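4.2 Facing and disorder on the drinks shelf

Shop manuals treat the tidy shelf as the natural state of affairs, a view seldom shared by shoppers. Candesen stores allow 15 minutes for re-facing a drinks bay, and the Elwood layout sheet assumes every bottle will be upright when the clock starts. We examined the soft drinks bay with the sheet in hand.
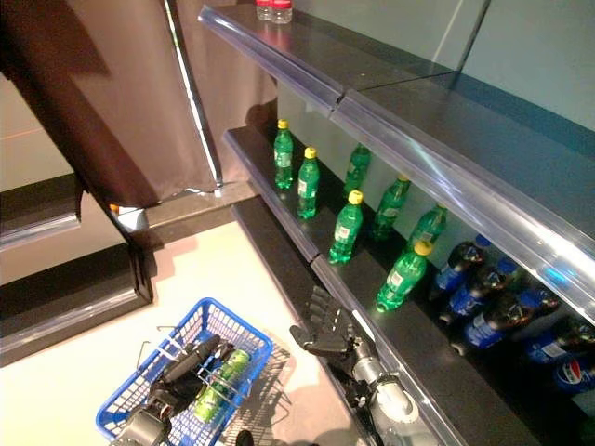 Figure 4a. Green bottles in two rows, with a basket on the floor.

Two rows satisfy the sheet, which says nothing of leaning. Þrastardóttir scored any upright bottle as faced, while Zaugg wanted the label square to the aisle and was outvoted by the deadline.

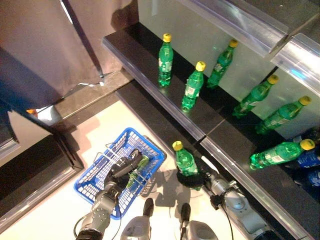

Figure 4b. Six green bottles at differing angles.

Under either rule this arrangement scores poorly, although a thirsty customer would hardly mind.

Mixed bays raise a further difficulty, as the sheet scores each product separately and then awards the bay a single mark. A respectable green section can thus be dragged down by its neighbours: in Figure 4c two Pepsi bottles lie on their sides near an upright one. We therefore report scores by product, and leave the single mark to those who enjoy it.

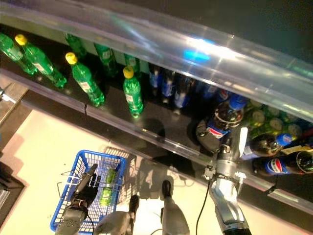 Figure 4c. Green bottles and cola on one shelf.

Scoring by product has its own cost, chiefly in arguments over where one product stops. We took the change of label as the boundary. The blue-labelled bottles between the green ones and the cola were scored as a separate group, a decision that took 30 minutes and is defended in Section 5.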